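Stesto hand-held gripper kit: where we are with the review
Prepared for Apolline Langlois

We're further along than I promised you in September, and I'm really pleased with how the kit is holding up! Killian Lefèvre and I have now recorded 413 demonstrations, of which 167 are two-handed. The target is still 1,000 by the end of the funding period, with the stretch goal of 2,000 if we get the second bench.

The best surprise is how quickly people pick it up. Bastien Leblanc had never touched one and was getting usable takes before lunch. The trigger is comfortable, the ribbed pads are gentle on fabric, and swapping a worn pad takes a couple of screws — I'd been dreading that part.

Two grumbles. The cable catches on sleeves, and the manual skips calibration for the second unit entirely. Régis Joly wrote us a one-page version, which Stesto has asked to see.

Cloth is our main task now, and the yellow table stays put for the whole of it so the sessions can be compared.

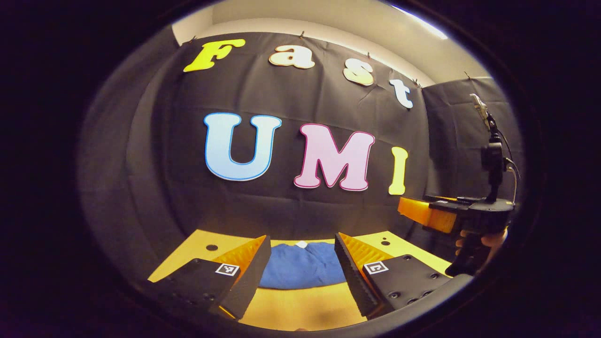
Shirts are slower than towels, mostly at the collar, so I've moved them to the mornings when everyone's arms are fresh. Spending is on budget. I'd like your okay to order spare pads and one more mount before the next report.

Raphaël Brunet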